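Home | Articles | Recent changes | Glossary | Contribute

Vasgate grip-release fault

The Vasgate grip-release fault was a recurring failure in the Vasgate, a two-fingered gripper made by Ovness for household tidying and cloth folding. A gripper with the fault would report that it had let go of a piece of fabric while its fingers were still partly closed, and whatever it held came along for the ride when the arm pulled back. It was first written up in February by Magdalini Karras, who had been looking into a run of half-folded pillowcases and had, quite reasonably, blamed the folding software.

The cause was a small one, as these things often are. The finger position was read from the motor side of the drive, and a worn coupling could slip without the reading changing at all. Hard objects rarely showed the trouble, as they simply dropped free, but soft cloth has a way of staying put in a narrow gap — and so laundry work brought it out long before anything else did. In the log the event appears as code 3101, a plain "release complete", and this kept it hidden for a good while.

Wulan Osman and Gopinath Bhat later repeated the fault at the Hitlow workshop. Over 1000 grasps on cotton and fleece, they recorded 275 false releases, nearly all of them with couplings from the older batch.
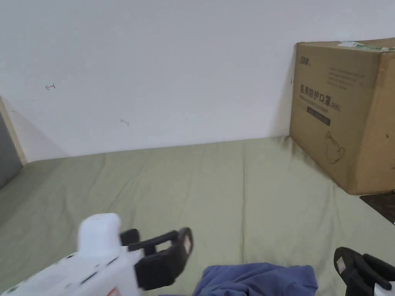
Bedding tasks turned out to be the hardest on the coupling, with the fingers working low against a soft surface and the cloth bunching up between them. Osman's notes advise stopping the arm before reaching in to free a caught cloth, a warning that came after Mervyn Pickering had a fingertip pinched (he was bruised, and a bit cross, but otherwise fine).

Ovness answered with firmware 1213, which checks motor current as the fingers open, and with a pinned coupling for older units. The Ghorbani wrist adapter needs its own update.

Filed under: Robot faults and recalls | Grippers | Household automation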